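Skript zum Backkurs, Abend 3: Rührteig und Hefeteig im Vergleich

Hallo zusammen, ich fasse nochmal zusammen, was am Montag an der Tafel stand (meine Schrift kann ja keiner lesen, hat Colm mir freundlich mitgeteilt).

**Rührteig.** Butter und Zucker zuerst, und zwar länger, als ihr denkt! Die Masse soll hell und fluffig sein, bevor das erste Ei reinkommt. Eier einzeln zugeben. Gerinnt es doch mal, einen Löffel Mehl dazu und weiterrühren. Sobald das restliche Mehl drin ist, nur noch kurz unterheben, sonst wird der Kuchen zäh.

**Hefeteig.** Milch lauwarm, bei mir sind das 32 Grad. Über 40 gehe ich nicht, auch wenn Barış auf seine 42 schwört. Kneten, bis sich der Teig vom Schüsselrand löst, dann abdecken und gehen lassen. Im Winter dauert das eben, da hilft kein Drängeln.

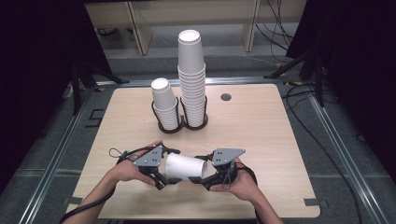
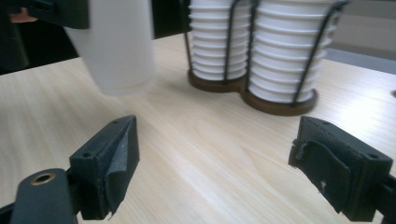

Zum Abmessen noch ein Wort, danach hatten mehrere gefragt. Ich wiege alles, auch Flüssiges, weil Tassenrezepte je nach Tasse ganz anders ausfallen. Wer trotzdem nach Bechern backt (Becherkuchen ist ja völlig in Ordnung!), nimmt für Mehl, Zucker und Öl denselben Becher, und am einfachsten geht das mit gleichen weißen Bechern vom Stapel wie auf den Bildern. Mehl locker einfüllen, glatt streichen, nicht festklopfen. Bei Joghurt am Rand nachschaben, da bleibt gern ein guter Löffel hängen.

**Bis zum nächsten Mal:**

- einen Rührkuchen nach Grundrezept backen, Form 21 cm
- Stäbchenprobe erst gegen Ende, Ofentür vorher zulassen
- aufschreiben, wie lange euer Ofen wirklich braucht

Gearóid bringt die Gugelhupfform mit, Schürzen bitte selbst einpacken. Wer glutenfrei backt, sagt mir vorher kurz Bescheid, dann lege ich Buchweizenmehl dazu.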